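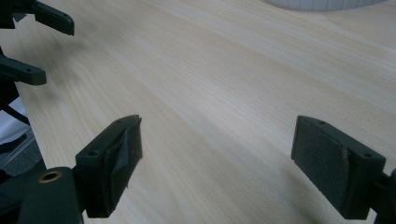

Padded fingers up front, bare-tipped pair at left. The tape on the left pad has seen better days.

Gripper notes: the pads are what we should have been arguing about

Readers of the February issue will remember that we promised a verdict on hand-held grippers by now. We have one, sort of. It covers less ground than planned and most of it concerns foam.

The plan was simple enough. Two grippers, one bench, and a box of ordinary objects picked out by Ximena Cuautle, who has a gift for finding things that do not want to be held. The Kaluvus has foam pads on the inner faces of its fingers. The Brovmont comes with plain plastic fingers and a manual that uses the word "versatile" 4 times on one page. Both were to do the same set of grasps, 456 in all, with the same person holding them and the same lighting, and we would print a table of results with a winner at the bottom.

The table exists. Ximena has asked me not to print it, and having read it I agree with her. Somewhere in the middle of the Kaluvus session the pads started to go, and from then on we were comparing a gripper with plain fingers to a gripper whose fingers were slightly different each morning. The tape is the obvious casualty. It went on as a strip over the left pad, and it has since peeled and crumpled into a flap along the upper part. The right pad has no such drama, only a frayed outer edge with a few tan specks in it, but I trust it less. A flap you can see. A pad that has gone a bit bald will go on letting spoons slip and allow you to blame the spoon, which we did for two pages of notes.

Here is what I am willing to say. With fresh foam, the Kaluvus was far better on anything smooth or round. The foam gives a little, the object settles, and you stop squeezing like a man opening a jar in front of his in-laws. The Brovmont was better on thin flat things, where the foam tends to get in its own way, and it behaved the same at the end as it did at the start. That second part matters more than I thought it would. If you are collecting grasps to train an arm, a finger that changes its friction during the week is quietly putting a second experiment inside your first one.

We then swapped the tape question around a good deal. Tape over foam protects the surface for a while and makes it slicker, which rather defeats the foam. No tape means more grip and more fuzz on the bench. Orozco, who sold us the pads, suggests changing them every 50 grasps. Lumwood, who sold us the replacement pads, claims 2000. I would love to visit whatever bench produced that number.

For now the rules are as follows. New pads at the start of every session. No tape. A close-up of both pads before and after, saved with the data. Anyone who finds a loose edge stops and writes it down, including when it is nearly lunch and there are only a few objects left in the box.

Next we mount both sets of fingers on the arm and run the whole thing again, this time with a force reading so that "squeezed it quite hard" can be retired as a unit. Ximena is refilling the box. She has mentioned grapes.

If you have a pad material that has lasted on your own setup, please write in with the name and thickness, and how you stuck it on. We have plenty of opinions about glue already.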